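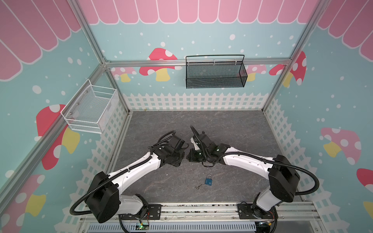
Stiff little padlock, what do I put in it?

I inherited a whole coffee can of padlocks from my father-in-law when he moved out of the house on Ranley, and most of them have cleaned up just fine with a rag and some patience. The one giving me fits is the small blue one with the silver shackle, and the keys next to it are the set that came tied to it with string. The key goes in all the way and turns maybe a quarter of the way, then it just feels gritty and stops. I'd love to save it, as it's the perfect size for the latch on my garden box! Is cooking oil all right, or do I need to buy something special?
Dale Lavoie
September 8, 2024

Oh please don't use cooking oil, Dale! I did that to my mailbox lock years ago and it gummed up so badly I had to cut the thing off. What you want is dry graphite, the powder in the little squeeze tube, and any hardware store will have it. Give the keyhole one small puff, slide the key in and out 11 times or so without turning it, wipe the black off the key, and then try turning very gently. If it still sticks, let it sit overnight and go again. Also try every key on the bunch, even the ones you're sure about. With a can full of old locks it's awfully easy for the sets to get swapped, and a near match will often go in and turn a little. Put a drop of light oil where the shackle goes into the body, but keep it out of the keyhole.
Bonifacio Campos

just buy a new one, they're cheap
McKinnon44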